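About Studel Film Club

Studel began with two friends, a borrowed projector and a very worn print of a detective picture that kept jumping in the last reel. We loved it anyway! These days we show old crime films, westerns and comedies all year round, and our lending shelf has grown to 471 titles – most of them older than our members.

Screenings are upstairs at Raltasach Hall, which seats 100 if everyone is friendly about elbows. Doors open at seven, and there's always a short before the main feature.

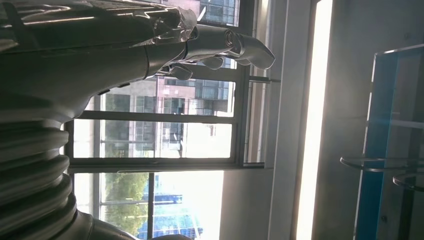 A silver hand by the window.

Every November we run the Hviid Season, 14 nights of lesser-known thrillers picked by members, with a good long natter afterwards. Our newsletter, Sonalo, has the full listings and some rather heated reviews – do send us yours.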